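I first heard of Thanakorn Thepsuriya through a jar of his chilli jam, which my sister brought back from a market and then, very meanly, took home with her again. So when I finally got him on the phone to talk about how he makes the stuff I had a list of questions and not much patience for small talk. Luckily he hasn't either! He picked up, said "I'm stirring, can you hear it?" and off we went.

He makes chilli jam under the name Jidum, and he's been at it for 7 years. Before that he worked in the kitchen at Limsakul, a restaurant where he started on washing up and ended on the wok, and he says the jam came out of staff dinner.

"We ate at four in the afternoon, before service, and it was always rice and whatever was left," he told me. "I made a jar of nam prik pao so that the rice would taste of something. Then the waiters started hiding it from each other. Then a customer saw the waiters eating it and wanted some on her omelette. I thought, all right, maybe people would pay for this."

They would. His first batch was 200 jars, done over three nights on his own cooker at home, and he sold the lot from a folding table. (He still has the table. He's fond of it.)
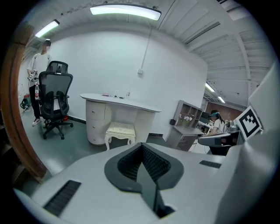

## On frying everything separately

If you've never had it, chilli jam is dark, sticky, a bit smoky, sweet first and hot afterwards. The base is dried chillies, shallots and garlic, fried and pounded, then cooked down with tamarind, palm sugar and fish sauce. I've made it at home twice and burnt it twice, so I asked him what I was doing wrong and I may have sounded a bit desperate.

"You put the garlic and the shallots in together, didn't you?" he said.

I had.

"Everyone does. The garlic is done when the shallots are still wet. So you wait for the shallots and by then the garlic is bitter, and no amount of sugar will hide it. Shallots first, low heat, take them out. Garlic next, take it out. Chillies last and very quick, you count to ten and they're finished."

He keeps the same oil for all three, and that oil goes back into the jam at the end. I'd been throwing mine away, which made him groan so loudly that I had to hold the phone off my ear. "That's the best bit! You threw away the best bit!"

He's less strict about the pounding. He used a stone mortar for the first two years and his shoulder has never forgiven him, so now it's a machine, a big second-hand grinder he bought from a bakery called Miven when they were changing their kit. "People want me to say the mortar is better. It is a little better. But I can't do 4,000 jars a year with a mortar, I'd be dead."

I asked about tamarind too, as I'd been using the paste in a tub. He doesn't mind the tub, but he says to taste it before it goes in, every time, as one brand can be twice as sour as the next and some are already salted. He buys the pressed blocks, soaks them in warm water and squeezes the pulp out by hand while listening to the football.
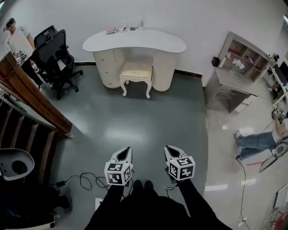

## On prices, jars and getting it wrong

We got on to money, which I always like asking about and people mostly don't like answering. Thanakorn didn't seem to mind. The dearest thing in the jar is the shallots, he says, and after that it's the jar.

"When I started I bought pretty ones with a clip lid. Very nice. Very stupid. The clip leaks if you post it, and I posted it." He had a run of parcels turn up orange and greasy one October and had to write to every single customer. Most of them were kind about it. One man sent back a photo of his ruined doormat and then ordered three more.

Now he has plain screw-top jars from a supplier, Jelitz, who'll only deal in lots of 2,000. They arrive on pallets and he has to find somewhere to put them, so for a few weeks at a time his hallway is mostly glass and his mother comes in through the back door.

His mother, by the way, thinks the jam is too sweet. She has thought so since the first batch. "She's right," he said, "for her. Her own one is very salty, very strong, with a lot of dried shrimp. I love it. I did a small run of hers and it didn't sell, people here want to put it on toast." He went a bit quiet and then started laughing. "On toast! But I tried it, and it's good on toast."
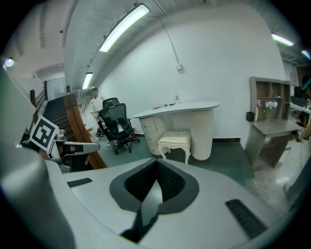
He has it with butter underneath, too, quite a thick layer, and a fried egg if there's time. I've since had it that way for breakfast more often than I'd like to write down. It's also very good stirred through mussels, or loosened with lime juice and poured over cold cucumber, and my sister (who has now been forced to share) puts a spoonful in her cheese sauce.

I wanted to know whether he'd ever bring his mother's version back. He says he might do it as a winter thing, in smaller jars, with a warning on the label. He has the shrimp sorted out but can't settle on the name, because she wants hers on it and he'd like to keep it under Jidum with the rest.

"We're still talking about it," he said. "She's a harder negotiator than the jar people."

Then something hissed at his end, he said a word I won't print, and he told me he had to go and see to the garlic.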